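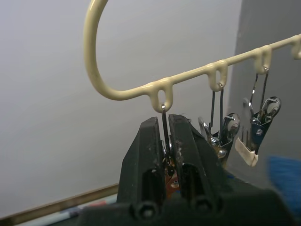 Halano Laundry is looking for a part-time sock person. We have tried fancier titles (someone proposed "hosiery associate" and was asked to go home early), but the work is socks, and we would like you to know that before you put on a tie for the interview. Our small items hang on coated wire hangers with little loops molded into the underside of the bar, and a metal spring clip hangs from a loop by its own thin wire hook. You will handle a great many of these clips. They pinch. If you have ever lost an argument with a clothespin, please mention it in your application and tell us how you've grown.

We wash, dry, pair and fold for households, two gyms and the Grajales boarding house, which produces more socks than a building that size has any right to. The job has been vacant since November and the unmatched bin has started to lean.

## What you'd be doing

- Sorting clean ankle socks by color and laying them out flat, toes all facing the same way
- Hanging them on the clip hangers, by the cuff, never by the toe
- Taking down whatever is dry and pairing it
- Re-hooking clips that have wandered off their loops
- Putting singles in the bin with a dated tag, without comment
- Answering the phone when the folding table is closer to it than anybody else is

Every batch starts on the table. For one small enough to keep in your head, think two rust-red, two light gray, two blue, side by side with the openings toward the back and the toes toward you. It looks easy because it is. By the third basket of nearly identical grays it will look less easy, and that's the part we pay for.

The drying racks are wood, made of round dowels, and they have opinions about being leaned on. On one of them a sock hanger shaped like the outline of a cloud is held to the top bar with clear tape. The tape is policy. You may propose a better system after your trial shifts, and you will be heard out politely.
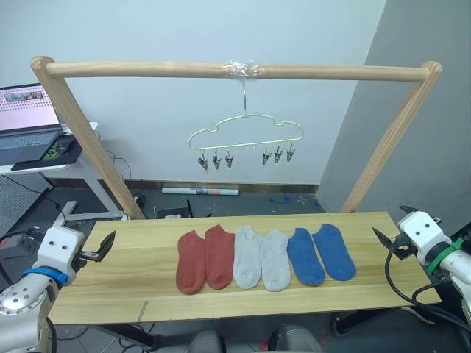
Rodik, our sister shop across the river, read a draft of this ad and wrote back that we had left out the most important thing, namely that a person who mixes up light gray and off-white will be miserable by lunch and should be told so now. Consider yourself told. Rodik also wanted it on record that their shop folds pairs and ours rolls them, and that theirs is correct. We roll.

## What we're looking for

Decent eyesight for color, steady fingers, and the ability to stand at a table for a while. Laundry experience is nice. So is having raised children, played on a team, or lived with someone who owns only black socks. No certificate needed. You should be able to lift a full basket, or be good at asking.

## Hours and pay

Three mornings a week, starting at 7:00. Pay is hourly, and we'll give you the number on the phone before you spend bus fare on us. You'll work 3 trial shifts, all paid, and then both sides decide. Coffee is free and tastes like it.

## How to apply

Drop a note at the counter, 1446 Sturkura Street, the brick building with 1925 over the door. Keep it under 100 words. Tell us when you can start, which mornings suit you, and what you do at home with a sock that has lost its partner. Please don't enclose the sock. Applications stay open until we find someone or the bin tips over.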